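Flinen Bottle-Conditioning Cabinet

Made by Corkadine of Flondton
Product code: FL 600
Availability: Made to order, please allow for our August shutdown

If you have ever bottled a good strong ale in February and then wondered where on earth to keep it, you will know why we make the Flinen. A spare bedroom is too warm, a garage is too cold, and the cupboard under the stairs is usually full of coats. We spent a good many winters moving our own crates from room to room before we built the first of these cabinets, and we have been tinkering with it ever since (rather too much, according to the people who have to look after the parts list).

The Flinen holds bottle-conditioned beer at a steady temperature while the yeast does its work, and then keeps it cool and dark afterwards until you want to drink it or sell it. It suits small breweries, bottle shops and pubs with a proper cellar, and we do sell a fair few to home brewers who have got a bit carried away. You are very welcome here too! 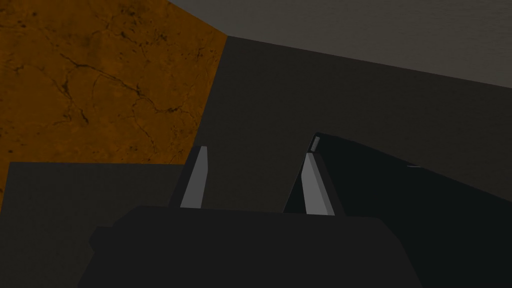
The cabinet is 600 mm wide, so it will stand in the gap left by an ordinary kitchen appliance, and it is 1834 mm tall with the feet wound right down. Do measure your doorways before ordering, and the turn at the bottom of the cellar steps while you are at it. We can send it with the door off if things are tight, and the hinges go back on with the key supplied.

Inside, the shelves are slatted so that air can get round the bottles, and each one lifts out for washing. They will take half-litre bottles standing up or the larger sharing bottles laid on their sides, though we would always stand a live beer upright and let the sediment settle where it belongs. The door is solid. We are asked for a glass one every year, and every year we say the same thing, that light and hops do not get on.

Setting the temperature

There is one dial with two positions, marked Warm and Cellar. Most brewers we supply give their beer a fortnight on Warm and then turn it down, but a big barley wine may want a good deal longer and a light bitter rather less. Open one and see, is our advice. The change from Warm to Cellar happens slowly, over the course of a night, and the fan is quiet enough that you may have to put your hand to the vent to be sure it is running.

Kayode Adeleke looks after our workshop and sets up every cabinet himself before it leaves. He likes each one to run overnight with a full load of water-filled bottles, and he writes the readings on a card that you will find tucked inside the door. Please keep the card, as it helps us a great deal if you ever ring with a query.

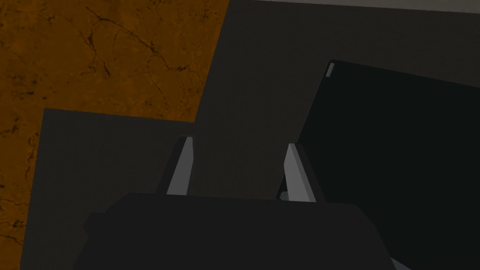
Delivery and fitting

We deliver to the ground floor as standard. Cellar delivery can be arranged, and Urmas Kalniņš will telephone beforehand to ask about steps, hatches and parking. Leave the cabinet standing upright for a few hours before you switch it on, and keep a hand's width clear behind it.

Spare shelves, door seals and feet are all kept in stock. Owners of the older Bosman cabinet can use the same shelves, but the seals are a different shape, so please tell us which model you have when you order.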